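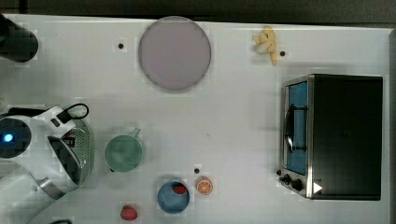 Attachment 1 - tabletop with kitchen-themed items and a small appliance

Ticket 163
Subject: Elevation gain wrong on Findlow route, third report
Product: Cudov handheld, Ulteletti map pack
Opened: Friday, December 1, 2023
Status: Open (reopened by customer)

Customer wrote:

I'm reopening this. The last ticket was closed as "expected variation" and I don't accept that. I have hiked the Findlow ridge trail from the lower trailhead to the summit since well before I owned this unit, and the gain is a little over 2,000 feet. The printed map says so, the sign at the trailhead says so, and the contour lines agree with both. Your device gave me 2,000 and change in July. Since the map pack update it gives me that figure plus 111 feet, every single time, on the same trail in both good weather and bad.

If it were random I would shrug. GPS altitude wanders, I know that. But random error doesn't land on the same number each trip. Something is adding it.

What I have tried already, so please don't send me the list again:

Restarted the unit. No change.
Calibrated at the trailhead using the posted elevation. No change in the total.
Factory reset. Lost my waypoints, no change.
Left it out in the open for a good while before starting, to get a proper fix. No change.

Support reply:

Thank you for the detail. Could you confirm whether the extra gain is spread along the whole track or shows up in one place? On the Cudov you can check this by opening the saved track, choosing Profile, and moving the cursor along it. Please also tell us whether Auto Calibration is set to Continuous or Once.

Customer wrote:

Continuous. It was on Continuous in July too, so I doubt it matters, but there you go.

The profile was worth looking at, I'll give you that. The climb through the trees is fine. The trouble is at the notch below the false summit, where the trail drops down the north side, crosses a gully and comes back up. The real drop is small, a few steps of scrambling. The profile shows a deep V there, as if I had gone to the bottom of the gully and climbed out again. I did not. I would remember.

Support reply:

That pattern can occur when the unit corrects its barometer against the elevation model in the map. If the model places your position slightly to one side of a ridge, the correction can pull the reading down and then back up. Please try the following:

1. Menu > Altimeter > Auto Calibration > Once
2. Calibrate at the trailhead
3. Record the same route and compare

Customer wrote:

So it's the map. I asked that in my first ticket and was told the map pack "does not affect recorded gain." Which is it?

I went back up as far as the notch. There was snow in the gully and I turned around once I had crossed it both ways, but that was enough to test. With the setting on Once, the V is gone. The profile shows a small dip where there is a small dip. I then switched back to Continuous at the top of the notch, walked down through it again, and the V came back.

I also borrowed an older unit with the previous Ulteletti pack still on it and carried both. Old pack, Continuous, no V. I'm no engineer, but that looks fairly plain to me - the new pack has the ridge in the wrong place or the gully too wide.

Support reply:

We agree that your results point to the elevation data in the current pack. We have reproduced a smaller version of the problem on the Ferreira traverse using a simulated track. The case has been passed to the map team. Until a corrected pack is available, we recommend leaving Auto Calibration on Once and recalibrating by hand at known points.

The earlier statement that the map pack does not affect recorded gain was incorrect when Continuous is selected. The help page will be changed.

Customer wrote:

Fine for me, I know where the known points are. Somebody on that ridge for the first time in cloud, checking altitude to find the turn at the notch, is going to be looking at a number that is too low and may keep walking. I'd put a notice on the download page now and fix the help page later.

Also, "until a corrected pack is available" was the wording I got about the trail names 2 years ago, and those are still wrong. Please leave this ticket open until there is a version number I can download. I'll test it when the snow goes.

Internal status: Assigned to map team. Workaround confirmed. Track files requested for both units, not yet received.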